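Printing a Small Edition: Linocut on Cotton Paper
Printmaking Workshop II, project report
Gwenllian Vaughan
August 2024

1. Aim
The project was to cut, proof and print a signed edition of 20 linocuts, and to see how well a student edition holds its color from first sheet to last. The subject was a plate of fruit, kept simple so that the work would go into the printing. I used two blocks, one for flat orange and one for the black key. 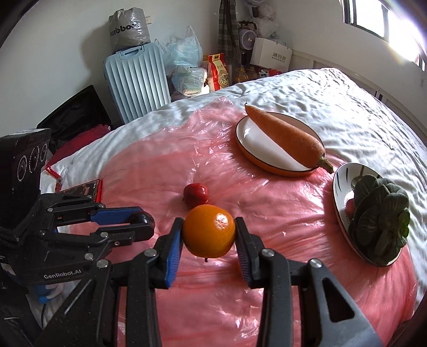

Figure 1. Orange held between two blue grip pads.

2. Materials
Paper was Pisarbridge cotton rag, 200 gsm, torn to size by hand. The first block was cut from soft gray lino and the key block from a harder sheet, which kept the thin lines around the stem. Ink was Ornimia oil-based relief ink in orange and black, with a little transparent extender in the orange. Printing was done on the Raudsepp etching press in the lower studio, with one felt and a sheet of newsprint as packing.

3. Proofing
The first proofs were too heavy. Ink filled the fine cuts and the paper stuck to the block when lifted. Hywel Trevor, the studio technician, told me to roll out less ink and recharge the roller more often. After that the black printed cleanly. Registration was by pins and tabs. Two proofs were off at the left side and I retaped the tabs.
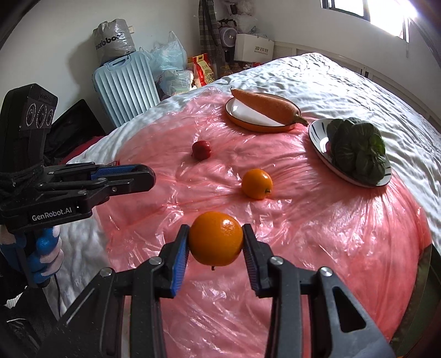
The orange block gave the most trouble. A flat area shows every roller mark, and mine also had to carry the highlight. A real orange has a small white shine near the top and a dimpled peel around it, so I cleared the highlight down to bare paper and stippled its edge with a fine gouge. The stippling closed up in the early proofs and I recut it deeper.

4. Results
I printed 26 sheets and kept 20. The rejects had smudged margins or poor registration. Color was even through the first half and slightly thinner after that, where I had added extender to a new batch of ink without weighing it. The prints were dried flat in the Flirnari rack, then numbered at lower left and signed at lower right in pencil.

5. Changes for next time
Mix all the orange at once and keep it under film. Tear spare sheets before inking. The key block is in good condition and will be used again in September for a single-color version on thinner paper.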